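Girkik wicker trays, set of two – review after a few weeks

Ordered these in March because the counter by the back door had turned into a dump. Keys, stamps, bananas, a stapler, all in one heap. Wanted something low and open so I could see what was in there without digging. Girkik does them in a few sizes, I got the rectangular one, orange-brown weave, two to a set. Paid 38 for the pair.

First thing, the rim. It's thick and rolled and it feels good in the hand. My last basket (Raltia, three years old, RIP) had a thin edge that started unraveling after one winter and snagged every sweater I own. No sign of that so far. Sides slope outward so you can drop stuff in from above without aiming much.

Weave is tight. Paper clips stay in, mostly. Crumbs and pencil shavings go straight into the lattice and you'll be tapping it upside down over the trash. Don't put loose rubber bands in there either – they hook on the weave and you end up pulling the whole tray across the table.

Color is warmer than I expected from the listing. More orange. Looks nice against white, might be a bit much if your kitchen is already all pine.

Now the sorting part, which is why I bought two. Fruit in one, office stuff in the other. Sounds obvious but it took the household a while. Negin Tabrizi across the hall told me to just write on the table under each one, thin black marker, done. I was going to buy those little Jultus clip-on tags but they want 3 dollars each and they don't fit over a rim this thick anyway. So, marker. Test yours on a corner first, some tabletops will hold the ink forever.

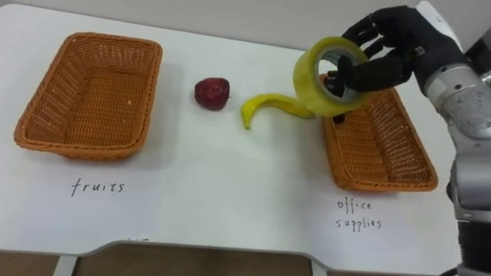 Fruits left, office supplies right. Tape goes right.

Size-wise, a roll of packing tape fits fine, and that was my main worry. Apples and bananas no problem. A full bunch of bananas will stick up over the side but it doesn't tip. Letter paper, no, don't even try. Get a proper paper tray for that.

They're light. Good for carrying to the table, bad if you have a cat. Mine weighed in at 186 grams on the kitchen scale. Empty it slides around if you bump it, so I stuck felt dots on the bottom of the office one and it stays put now. Should of come with them at this price.

Cleaning: dry brush, then a damp cloth if you must. I had an overripe pear go soft in the fruit tray and that was a bad afternoon with an old toothbrush. Line it with a paper towel if you buy soft fruit. The care card says no soaking and keep away from the radiator, and that's the whole card.

Smell – faint hay kind of smell out of the box, gone in a couple days on the windowsill.

Compared to the Salehi one my sister-in-law has: hers is deeper and has handles, better for potatoes or onions. But you can't see the bottom and it cost her nearly double. For small everyday stuff I'd take the shallow one. For a pantry get hers.

Shipping was slow and the box was huge for two little trays, they could of nested them. One had a loose end of cane under the rim, I trimmed it with nail scissors and its fine.

Would buy again, probaly one more for mail. Four out of five, lost one for the missing feet.

– Shahla Moradi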